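Visit to the Grirkano apple packing shed, open day, June 2025

The Grirkano shed opens to the public once a year, after the main harvest is in and before pruning starts. We drove up from the coast, left the car in the bottom paddock with the others and walked up the gravel road to the gate. Entry was $4, which included a map and a bag of seconds to take home.

The orchard was planted by the Jayawardena family and still carries their name on the water tower, although the packing business now trades as Grirkano. The block behind the shed has 3938 trees, mostly Pink Lady with a few rows of Granny Smith along the creek for pollination. Our guide said the oldest rows are being grubbed out in January and replanted on dwarfing rootstock, which can be picked from the ground and gives colour earlier.

The tour started at the cool stores. Fruit is held just above freezing in sealed rooms with most of the oxygen taken out, and each room stays shut until the whole lot is needed. We were allowed to look through the hatch window but not to go in. A card on each door gives the block, the variety, the date the room was closed and the starch reading. The smell of apples in the corridor was very strong and stayed in our jackets until the next morning.

After that came a talk on irrigation, which ran long. The orchard draws from a dam and has moved every row onto drip. The man next to me grows cherries and asked a lot of questions about filters, and most of them were answered. I would have liked more on frost, as the lower rows sit in a hollow and there was still white on the grass at half past nine. They have one wind machine and are saving for a second.

Packing was explained in the lunchroom with a slide show and some sample trays. The shed packs for supermarkets, for a juice company called Vellel and for its own roadside stall. Fruit is sorted first by weight and then by colour, and the top grade has to be handled gently the whole way because a bruise takes a day or two to show. Cartons are filled to weight, labelled and sent on to be stacked on pallets.

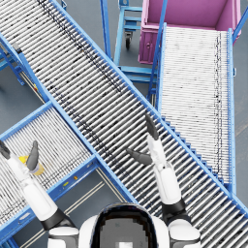
The cartons themselves have changed. Growers used to buy waxed boxes, which could not go in the recycling, and the shed has now switched to an uncoated board from Pavus. It costs a little more and goes soft if it is left out in the rain, so pallets are wrapped before they leave the dock. Carrying the trays around, I found the new ones easier to grip.

Lunch was a sausage in bread or a slice of apple cake, with a long queue for both. The cake ran out early. The stall had cider vinegar, dried rings and a cloudy juice that was good but very sweet. I bought two bottles of vinegar and a small bag of Granny Smiths for cooking.

If you are planning to go next year, book ahead. Places on the shed tour were limited to 200 and ours was full by mid-morning. Wear boots, as the track past the dam is clay and gets slippery. Dogs are not allowed past the gate. The toilets are behind the machinery shed and are not marked on the map.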